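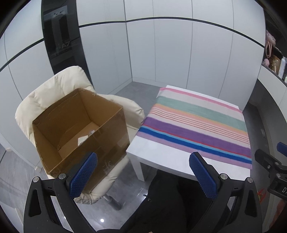 Hand-held gripper, box on the chair and striped cloth on the low table.

Call for participants: grip release fault study, hand-held gripper sessions
Flaltex, Gwilliam site
Reference: Lellus follow-up, home tasks

Flaltex is looking for adults to take part in paid sessions using hand-held gripper tools in a furnished room. The sessions form part of the follow-up to a release fault found in the Lellus finger linkage during home task trials in March. Closing date for applications: Saturday, September 22, 2018.

Background

In March an operator working with a pair of Lellus tools let go of the trigger and one gripper stayed closed. The operator's free hand was between the fingers at the time, steadying a folded cloth. The result was a pinched fingertip and a bruise. No skin was broken. The session was stopped and both tools were withdrawn the same day.

Inspection found that the return spring had enough force to open an unloaded gripper but could fail to open one which had been closed hard on thick or folded material. Friction at the pivot pins rose when the fingers were twisted under load. The fault did not show in bench tests, which had been done on rigid blocks held square to the pads. It was later repeated on the bench with folded cloth and with the rim of a cardboard box, both held at an angle.

The linkage has since been changed. The return spring is stiffer, the pins have a larger clearance, and a manual release tab has been added on the outside of the body where the thumb can reach it. The changed tools have completed 200 loaded closures each on the bench without a failure to open. Bench results alone were not enough last time, and we now need results from people with different hand sizes and different ways of working.

What you will do

Each participant attends 2 sessions on separate days. A session is made up of four blocks of work with a rest between blocks. The tasks are ordinary household ones:

Picking up a cloth from a low table, folding it and placing it in a box
Taking small light items, such as scraps of paper, out of the bottom of a cardboard box
Moving an open box by its rim from a chair to a table and back
Spreading a cloth flat and pulling out the wrinkles

You will hold one tool in each hand. Tasks are done seated or kneeling at a low table, whichever you find easier. In the last block you will be asked to close the grippers harder than you normally would and then let go. If a gripper does not open, you stop, say so, and wait. Do not try to pull the fingers apart. The session supervisor will work the release tab and remove the tool for inspection.

Every release is logged by the tool. You will also fill in a short form after each block, covering grip effort, any sticking you felt, and any soreness in the hand or wrist. Sticking should be reported even where the gripper opened by itself a moment later. In the March trials several slow releases were noticed by operators and not written down, as the form had no place for them. It does now.

Who can apply

You should be aged 18 or over, able to use both hands, and comfortable working at a low table for the length of a block. We are short of left-handed people and of people with small hands, and would like to hear from both. No technical knowledge is needed.

Please do not apply if any of the following is true:

You have had a hand, wrist or finger injury in the past six months
You have reduced feeling in your fingers
You took part in the March trials
You work for Flaltex or for Dislow, who supply the linkage parts

Safety arrangements

A supervisor is in the room at all times and has no other duties during the session. Free hands are kept clear of the fingers in every task, and no task requires you to steady an object with a bare hand. Rings and bracelets must be taken off. Loose sleeves must be rolled or clipped back, and cords on clothing tucked in. Closing force is limited by a stop inside the handle, which is checked with a gauge before each session.

Any failure to open ends the session for that pair of tools. You will be paid for the full session whether or not it is completed, and stopping early for any reason does not affect payment for the work already arranged.

Recording

The tools carry cameras which record the work area in front of the fingers. The recordings are used to match each release with the object held and the angle of the grip. Your hands and clothing may be visible. Recordings are kept with the fault file and are not used for advertising. You may ask for yours to be deleted up to the point at which the fault report is issued.

How to apply

Application forms can be collected from the front desk at the Gwilliam site, or requested by post. State your age, which hand you write with, and the days you are free. Applicants who meet the conditions will be asked to come in for a hand measurement and a short practice with the tools before a place is confirmed.

A copy of the summary fault report is kept at the desk and may be read before applying.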